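Grikireck gets tongs (and walls!)

I finally got a whole Saturday on the build, and I'm so happy with where it has ended up that I have to write it all down before I forget which screws went where.

For anyone new, Grikireck is our two-armed kitchen cell. It lives in the shared workshop at Langate, on the end bench next to the drill press, and it has been eating my evenings since August. The idea is simple enough to say out loud: food goes from a board to a bag, or from a hot thing to a board, and no human touches it. Getting there is the fun part.

First, the walls. We had bare panels for ages and the whole thing felt like the inside of a filing cabinet, so Isla Fairweather turned up with a roll of leftover wallpaper, beige with big ovals all over it, and we papered the back and both sides in one go. I love it. It looks like somebody's grandmother's breakfast nook with a crossbar through it. The marble-patterned counter was already in, and the two go together way better than they have any right to.

Then the cabling. The left arm used to snag its own hose every time it reached for the back corner, and I'd been blaming my code for that (sorry, code). Giving the hose a much taller loop over the wrist fixed it. I ran the reach 65 times in a row after that and it didn't catch once! I also moved the little green board on the base rail over toward the left arm, and that saved me 26 inches of wire I had been tucking behind things.

Now the tongs. I'd tried picking up bread with the bare fingers and you can guess how that went: squashed edges, crumbs in everything. So the right arm now holds ordinary kitchen tongs by the handle and does the pinching with those. The yellow tips are soft enough to be kind to a slice and grippy enough to lift it, and the arm has to learn how far away the end of its own "hand" is, which I find completely delightful.
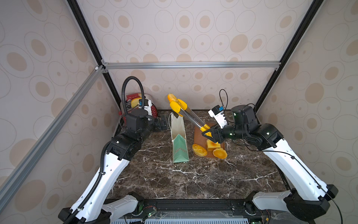

Coralie Gilchrist thinks I should stop clamping by the handle altogether and bolt the tongs to a bracket, and she wrote that any tool held by friction will creep a degree or two by the tenth lift and then every saved pose is a lie. She has a point, and I've seen a bit of creep already. My plan is to touch the tips to a corner of the board every 10 lifts and correct from there. If that gets annoying, bracket it is.

The paper bag is the other headache. It folds in at the mouth if you brush it on the way down, so I come in from high up and let go a little early. Wider bags would be cheating, but I'm thinking about it.

The log says 1,836 moves on the right arm so far, and the only part I've had to replace is a cable tie. Next on the list:

A proper rest for the tongs, so the arm can put them down and pick them up again by itself.

A softer close on the left gripper.

Sweeping up. There are so many crumbs.

If you're at Langate on a weeknight, come by the end bench and say hi. Bring bread!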